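Dry Goods and Packaged Snacks: Storage, Rotation and Pest Control at Home

Packaged food keeps longer than most people expect and goes stale faster than the date on the packet suggests once the seal has been broken. The notes on this page cover storage at room temperature only. Chilled and frozen food is dealt with on separate pages.

Where to store

The best cupboard in a kitchen for dry goods is the coolest one, and it is rarely the one next to the range. Cupboards over a dishwasher, beside an oven or against a wall that gets afternoon sun run warmer than the room. A cheap thermometer left on the shelf overnight and read at 3 p.m. the next day will settle the matter. Aim for a shelf that stays under 21 degrees Celsius. Fats in nuts, crackers and whole-grain flour turn rancid sooner above that point, and chocolate begins to bloom after repeated warming and cooling.

Keep food off the floor and a hand's width away from outside walls. Cold walls collect moisture in winter, and paper and card packaging draws it in.

Do not store food in the same cupboard as detergent, scented candles, mothballs or paint. Thin plastic film lets odors through. Rice and tea pick up scent even in sealed retail packs.

Open baskets and closed boxes

Factory-sealed packets do not need a second airtight container. They need to be kept together, kept upright where possible, and kept visible. An open plastic basket with holes in the sides does this well, and crumbs can be rinsed out of it in the sink.
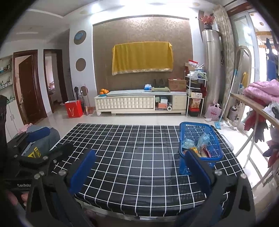
Home Economy Section, Trindach Household Club

Size the basket to the shelf. It should slide out with one hand and leave two fingers of clearance at the top. A basket that has to be tilted to come out will spill, and things will be pushed in behind it and forgotten.

Opened packets are a different case. Move the contents to a jar or a box with a gasket, or close the packet as described below and put it in a lidded box with other opened packets. Do not mix opened and unopened stock in one container.

Glass jars with a rubber ring are the most reliable. Check the ring each spring by closing the jar on a strip of paper. If the paper pulls out freely, replace the ring. Screw-top jars are adequate for sugar and salt. Snap-lid plastic boxes vary a good deal. To test one, put a dry paper towel inside, close the lid, hold the box under water in the sink for a minute, dry the outside thoroughly and open it. Any damp on the towel means the box is fit for pasta and not much else.

Closing an opened packet

Press the air out from the bottom of the packet upward. Fold the top over at least three times, each fold the width of a finger, and clip across the full width. A single clip in the middle leaves both corners open. For long packets of crackers, twist the empty film, fold the twist back on itself and hold it with a rubber band.

Clothespins work on narrow packets. Binder clips hold harder but cut thin film after repeated use. Tape is good for one closure and poor for a second.

The foil-lined bags used for coffee and potato chips hold a fold well. Clear film does not, and should always be clipped or banded.

Marking and rotation

Write the month of opening on every opened packet with a permanent marker. On glossy film, wipe the spot with a dry cloth first or the ink will bead. A strip of masking tape takes ink better and can be moved to the jar when the contents are decanted.

New stock goes at the back or the bottom, old stock at the front or the top. The usual failure is on shopping day, when bags are emptied onto the nearest free space. Our advice is to pull the basket out completely, put the new items in, and return the old items on top of them.

Weigh rather than guess when deciding whether to buy more. A jar that looks half full of lentils may hold two meals or five. Mark the empty weight of each jar on its base. The tall jar used for testing this page weighs 653 grams empty, lid included, so a reading of 1,153 grams means one standard 500 gram bag has gone in and none has come out.

How long things keep

The times below are for opened goods, properly closed, on a cool shelf. They are limits for good eating quality. Anything that smells wrong, shows webbing or has visible mold should be thrown out whatever the time.

Plain crackers: four weeks
Filled cookies: two weeks
Potato chips: one week
Rolled oats: three months
White flour: six months
Whole-grain flour: one month, or six in the freezer
White rice: one year
Brown rice: three months
Dried beans: one year, with longer cooking after that
Shelled nuts: one month, or a year in the freezer
Ground coffee: two weeks
Table salt and white sugar: no limit if dry

Crisping stale crackers

Crackers and plain cookies that have softened from moisture can be restored. Heat the oven to 150 degrees Celsius. Spread them in one layer on a bare tray and leave them for five minutes. Turn off the oven, open the door slightly and let them cool inside. They should snap when cold. They will not be crisp while warm, and leaving them in longer only darkens the edges.

This does not work on anything rancid. Rancid fat smells of crayons or old putty and cannot be baked out. Filled and coated cookies should not be heated.

Sorting a cupboard

Do the whole cupboard in one session, twice a year. April and the month before the winter holidays suit most households. Clear a flat surface large enough to hold everything at once and lay the packets in a single layer, printed side up. Stacking hides duplicates.

Sort by type first and by date second. Check every seam. Run a thumb along the end seal of each packet and squeeze gently. A sealed packet pushes back. One that goes flat has a leak and should be used first or discarded if the food inside has softened.

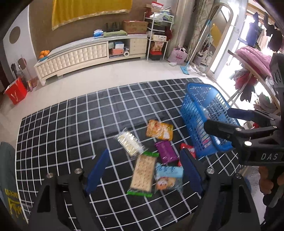 Is it worth keeping single-serving packets in a separate container from full-size ones?
In most kitchens it is. Small packets slip under larger ones and pass their dates there. A shallow container near the front of the shelf, no deeper than the height of your hand, is enough.

While the cupboard is empty, vacuum the shelf corners, the hinge recesses and the rows of peg holes with a narrow nozzle. Wipe with warm water and a little dish soap, then with plain water, and leave the doors open for 20 minutes or until the surface is fully dry. Do not line shelves with newspaper. If a liner is wanted, use one that can be lifted out and washed, and cut it slightly short at the back so crumbs do not lodge under a curled edge.

Pantry moths and beetles

The usual signs are fine webbing in flour or cereal, small clumps of grain stuck together, and pale moths flying in the kitchen in the evening. Beetles leave pinholes in card and film.

1. Take out everything, sealed or not. Larvae chew through thin film and paper.
2. Seal infested goods in a bag and take it to the outside trash the same day.
3. Freeze doubtful goods for at least four days at minus 18 degrees Celsius.
4. Vacuum the cupboard, including the undersides of shelves. Empty the vacuum outdoors.
5. Wash jars and baskets in hot soapy water and dry them completely. Pay attention to lid threads and any perforations.
6. Set a sticky moth trap and change it as the packet directs. Traps catch males only and serve as an alarm. They do not clear an infestation.

Do not spray insecticide inside a food cupboard. Bay leaves and cloves are often recommended. In our kitchen trials they made no difference that we could measure.

Moisture

A cupboard that smells musty has a moisture problem, and rearranging the food will not cure it. Look for a slow leak at the sink trap, a dryer hose that has come loose, or a kettle used directly under the cupboard. Steam from a kettle enters at the door gap and settles on the underside of the first shelf.

Dry rice in a salt shaker helps a little. Loose rice placed in a cupboard as a drying agent does nothing useful. Silica gel packets work in closed boxes and are soon spent in open ones. Keep them out of reach of children and pets.

Brown sugar is the exception to dry storage. It hardens as it loses moisture. Keep it in a tight jar, and if it has already set, put a slice of bread in with it overnight.

Related pages

Refrigerator shelf order
Freezer labels that stay on
Cleaning plastic baskets and drawer inserts
Rubber rings for Bielecka jars: size chart
Kitchen scales: checking the zero

Questions about this page can be left at the Rultero Street desk on Sunday before noon.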